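Protecting a Work Table With Plush Fabric: Selection, Fitting, Cleaning

A hard tabletop marks small items and lets them slide. A fuzzy plush cloth laid over the whole surface corrects both problems at low cost. The notes below cover a sorting or packing table used daily with light goods: boxes, notebooks, small toys, desk items. They do not apply to tables used with glue, solvents, or heat.

Choosing the cloth
Short pile is preferable. Long pile traps crumbs and staples and lets anything with a narrow base lean over. Check the pile by standing a small upright item on it, such as a jianzi with its feathers up. If the item tips when the table is bumped lightly, the pile is too deep or the cloth is bunched underneath.

Pale colors show dirt early, which helps on a table that handles white packaging. A streaked or mottled pattern hides minor wear better than a solid color. Avoid strong reds until they have been washed twice on their own.

Cutting and fitting
Measure the table and add 9 inches to both length and width. Let the front edge hang free. Tuck the rear edge under and hold it with spring clamps. Do not staple plush to the tabletop — the backing tears at the staple line after a few removals.

Smooth the cloth from the center outward. Bands and ridges in the pile are normal after folding and relax within a day or so. A garment steamer held 2 inches off the surface speeds this up. Never press plush with a hot iron.

Background
A dark, ribbed or pleated curtain behind the table makes light-colored items easier to find and cuts glare from windows. Hang it clear of the table edge so lint does not transfer. Dinesh Hegde recommends brushing the curtain on Saturday, before the cloth is washed, so that falling dust lands on fabric already due for cleaning.

Placing items
Keep notebooks flat, with the spiral side away from the working edge. Wire bindings snag pile. Blocks and cubes go toward the rear. Feathered items go at one side, clear of the hands, with nothing resting on the feathers.

Hold printed cartons by the ends when moving them across the cloth. Dragging a carton flattens the pile and picks up fibers along the bottom seams.

Cleaning
Vacuum weekly with an upholstery nozzle. For smudges, blot with 200 ml of cool water and a drop of dish soap — do not rub. Wash cold, line dry, and brush the pile in one direction while damp.
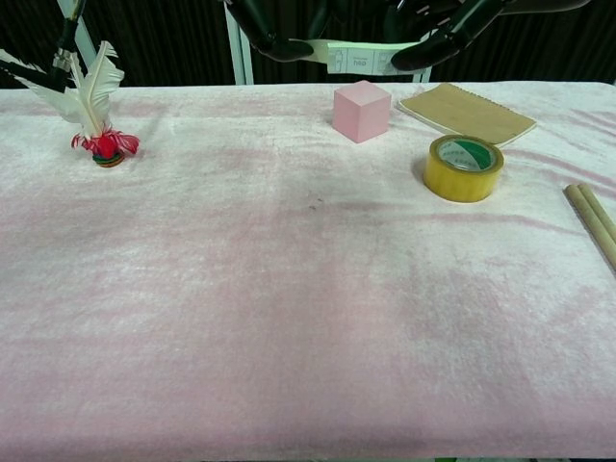

Replace the cloth when the backing shows through or when brushing no longer lifts the pile. Old cloths can be cut into squares and used between stacked boxes.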